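Bimanual Assembly, Course Handout 4
Revised 28/09/2024
Instructor: Ľubica Rusnák
Lab assistant: Ignacio Begay

Scope

This handout covers the task board exercise. It replaces the July version, which used the old coordinate convention and should be thrown away. Handout 3 (hand-eye calibration) is assumed. If your calibration residual is still above 2 mm, repeat Handout 3 before booking time on the robot.

Terms

Board frame: the coordinate frame attached to the task board. The origin is at the corner nearest the robot's left side. X runs to the robot's right, Y runs away from the torso, Z is up.

Left and right: always the robot's left and right, in reports, code and comments.

Station: a place on the board where a part is put in or taken out. A station may be a printed outline or a raised plate. Printed outlines give position only and offer no mechanical guidance.

Approach pose: a pose directly above the station, with the fingers open and the tool axis vertical.

End effectors

The two arms do not carry the same tool. The left arm has a gripper with metallic fingers and is the default choice for pegs and other small parts. The right arm has a jointed hand. The hand has more degrees of freedom and lower positional repeatability, and its closing force depends on finger posture. Do not copy grasp parameters from one side to the other. Groups in the Rallitz section did this last year and spent most of a session tuning a controller that had nothing wrong with it. 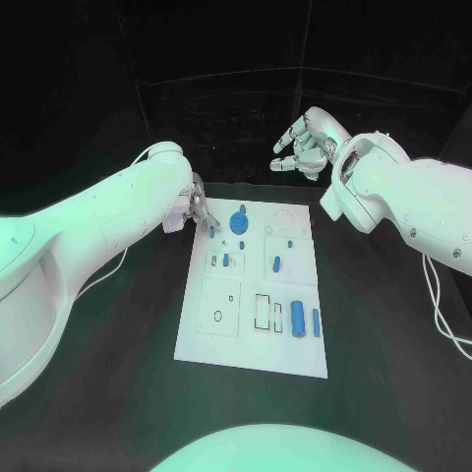

The idle arm is parked high and clear of the board while the other one works. In the planner it is treated as a static obstacle. Its cables are not in the collision model, so keep the parked pose within the limits given in the configuration file and leave the elbow where it is.

Perception

Part poses are estimated from the head camera. The board is seen at an angle, so its near edge appears wider than its far edge. Rectify the image with the board homography before fitting any outline. A circle fitted in the raw image will be displaced toward one side, and the error grows toward the far edge.

The blue parts separate well from the white board by hue. White parts on white plates do not. For these, use the depth channel and limit the search to the known plate area. Vondráček's notes from the Brusa workshop describe a shadow-based method, which may be used for extra credit.

Procedure

1. Load the board model and confirm the board frame with the touch-off routine.
2. Detect all parts. Save the list of poses before moving either arm.
3. Select one peg and compute the approach pose for the left gripper.
4. Descend at the reduced speed setting. Stop on contact or at the height limit.
5. Close, lift, and hold for 4 seconds. Log the wrist force during the hold.
6. Move to the target station and release.
7. Repeat until you have 12 logged attempts. Failed attempts count and must be kept in the log.

Force data is sampled at 1,000 Hz. Do not downsample before submission.

Common errors

Peg tilts during closing. The fingers are not centered. Check the tool offset first, then the detection.

Planner returns no solution. Usually the parked arm is too low. Raise it and plan again.

Offset is constant across all stations. The board frame is wrong. Repeat step 1.

Offset changes from station to station. The homography is wrong, or was computed before the board was moved.

Submission

One report per group, with logs and the saved pose list. State which arm was used for each attempt. Plots need units on both axes. Natália Vaněk grades the reports; questions about the simulator go to Danilo Buenaventura.

Reading: Matoušek lab notes, sections on compliant insertion and guarded moves. The section on dual-arm handover is needed for Handout 5.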